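Getting a Lunchtime Chess Club Going Again
Project report, Community and Leisure Studies
Kofi Sulemana and Nhyira Owusu

Background

Our school had a chess club until three years ago. It stopped when the teacher who ran it moved to another campus, and the gear went into a cupboard in the library workroom. For our project we decided to find out whether enough students would come to a lunchtime club to make it worth running, and what would keep them coming back. Our supervising teacher was Ms Nazma Cassim.

We had one term to do it. The first part was spent on a survey and on sorting out a room. The club itself ran from May until the end of term.

The survey

We sent a short form to every student through the home group teachers. The school has 894 students on the roll. The form asked whether they knew how to play, whether they had played against a person in the last year, and which lunchtime would suit them.

Most of the students who answered said they had learned from a parent or grandparent and now only played on their phone. A common comment was that they didn't want to join because everybody else would be better. We had expected people to say they were too busy, so this changed our plan. We dropped the idea of starting with a tournament and put beginners first.

Equipment

The old sets from the cupboard were in poor shape. Several were missing pawns and one box had two white queens and no black one. We made up full sets by mixing them, which worked as long as the sizes were close. The folding boards had split along the hinge, so we looked at roll-up mats instead. They are cheaper, they fit in a desk drawer, and the ones with coordinates on the border are better for teaching people to write down moves. 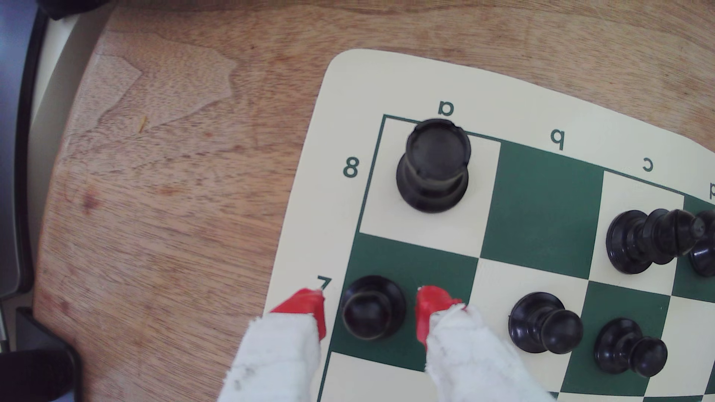 Henk Van den Broek at the Tunevberg Chess Club gave us advice on sizes. He said the base of the king should take up most of a square but leave a bit of room on each side. If the squares are too small the pieces get knocked over and beginners lose track of the position. We also asked him about clocks and he told us to leave them out for the first term. We took that advice and saved the money for a second set of pieces.

Teaching beginners

We tried two ways of teaching. In the first weeks Nhyira explained all the rules at the start of the session and then people played. This took up nearly half of lunch and the new players forgot most of it. After that we switched to small games. The first one used only pawns, and the winner was whoever got a pawn to the far side. Then we added the kings, then the rooks and bishops, and left the knights and queens until last.

The small games went much better. They were short enough that a person could lose one and start again before the bell. Castling and en passant were left for later sessions, and we wrote them on a sheet that people could take home.

Setting up was the other thing that needed attention. New players often put the board the wrong way round. We taught them to check that each player has a light square in the right-hand corner nearest to them, and to put the queen on her own colour.
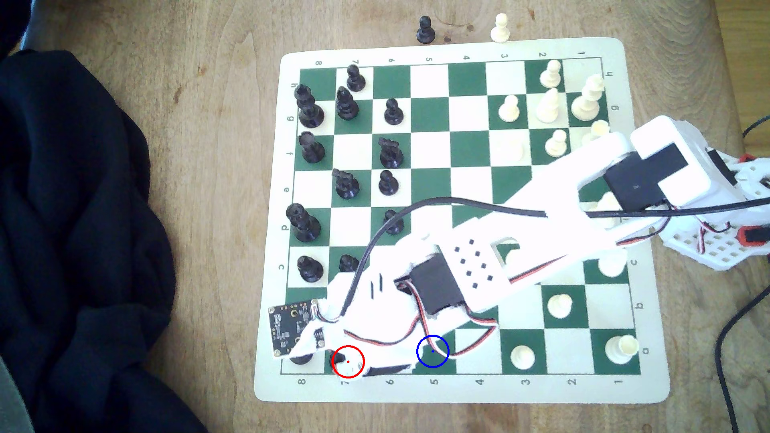 Once people could play a full game we started a ladder. Names went on a list on the wall and anyone could challenge the person up to two places above them. If the challenger won, they swapped places. Kofi kept the list. There was one argument about a touched piece, and after it we agreed that touch-move would apply in ladder games only.

Attendance

Our highest attendance was 33 students, in a wet week when the oval was closed. Numbers dropped after that and then settled. The younger year levels were the most regular. Very few senior students came, and those we asked said that lunch was when they did their homework.

Moving the starting time helped. At first we opened the room at 12.40, but students who bought lunch at the canteen were still in line. Opening at 12.50 meant fewer people arrived halfway through an explanation.

What we would change

We should have asked for a larger room earlier. The one we had was fine for ordinary sessions but too noisy in the wet week. We would also run the survey again at the end of term, as we only have spoken comments to go on for what people thought of the club.

Gerrit Nel from Year 9 has offered to look after the ladder next term, and Ms Cassim has booked the same room. The home sheet on castling and en passant is in the appendix, along with the survey form.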